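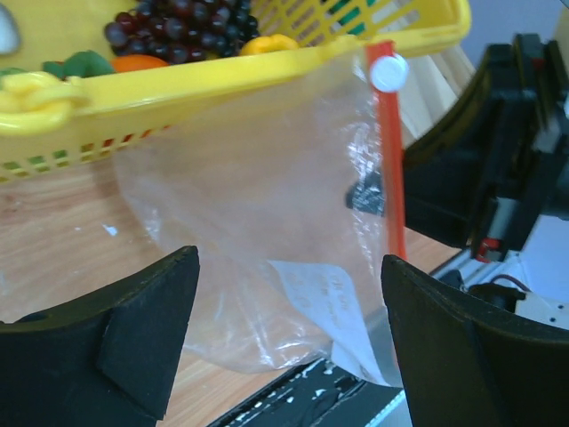 로봇 매니퓰레이션 실습 제7강 강의 노트
주제: 투명 비닐 파지 실패와 보호 정지

1. 사례 개요
Evum 실습실의 물품 정리 과제 중 로봇이 지퍼백을 놓치고 보호 정지 상태에 들어간 사례를 다룬다. 기록은 Minttu Kuusisto 조교가 작성하였다. 전체 138회 시행 가운데 13회에서 파지 실패가 발생하였으며, 그중 2회는 그리퍼가 바구니 테두리에 접촉하여 정지로 이어졌다.

2. 원인 분석
가. 투명 필름은 깊이 값이 누락되기 쉬워 뒤쪽 상판의 거리가 봉투의 거리로 산출되었다.
나. 주름진 필름은 손가락 사이에서 밀려, 폭 기준의 파지 판정이 성립하지 않았다.
다. 실패 판정 후 재시도 경로에 바구니 테두리와의 간섭 검사가 포함되지 않았다.

3. 조치 사항
재시도는 최대 3회로 제한한다. 접근 전 손목 카메라 영상으로 지퍼 선의 위치를 확인하고, 바구니는 충돌 모델에 등록한다. 보호 정지를 해제할 때에는 작업 반경 내에 사람이 없음을 확인한 후 저속 모드로 복귀시킨다. 원인이 기록되지 않은 상태에서의 재가동은 금한다.

4. 과제
수강생은 정지 직전의 힘 센서 기록을 검토하고, 접촉 시점과 정지 시점의 차이를 구하여 제출한다. 분량은 A4 2쪽 이내로 하며, 제출처는 담당 교원 Jouko Rissanen이다.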